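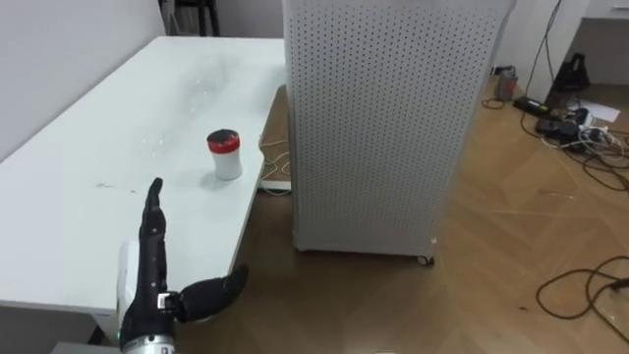 Figure 3. Long white table beside a wooden floor.

3.2 Table surfaces and how people share them

The colour and shape of a shared table turned out to matter far more than we had expected when we planned the study, and this was easily the most enjoyable part of the work! We had gone to Rirnham to ask residents about noise. What they wanted to talk about was tables - where they sat, who they sat beside, and how much of the surface they felt was theirs to use.

A long white table (Figure 3) offers very few cues about where one person's space ends and the next begins. Wood grain, joins and coloured panels all give the eye something to hold on to, and people use them as borders without thinking about it. On a plain pale surface they have to make their own. In the Fontana reading room we saw this done with coats, folded newspapers, a thermos and, in one delightful case, a row of lemons from a neighbour's tree.

We recorded 101 sittings at the two sites in June, 46 of them at Fontana and the remainder at the Fastberg centre. Sittings shorter than 11 minutes were left out. At Fastberg, where the tables are dark and divided by a visible seam, people tended to settle on one side of the seam and stay there. At Fontana they drifted. Belongings crept outward over the course of a visit, then were pulled back in, often with an apology, when somebody new sat down.

Negri's earlier work on the Truvora housing blocks describes something very similar in shared laundries, where folding benches were divided by habit alone. Marisa Negri kindly lent us her coding sheet, and we kept her term "soft edge" for any border made from movable belongings. We added one category of our own, the "offered edge", for times when a person moved things away from a newcomer before being asked. We noted 16 of these, nearly all at Fontana, and they were often followed by conversation.

We can't say from these numbers that a pale table makes people friendlier. The Fontana regulars are older, many have known each other for years, and the kettle is closer. Section 3.3 looks at the kettle in more detail.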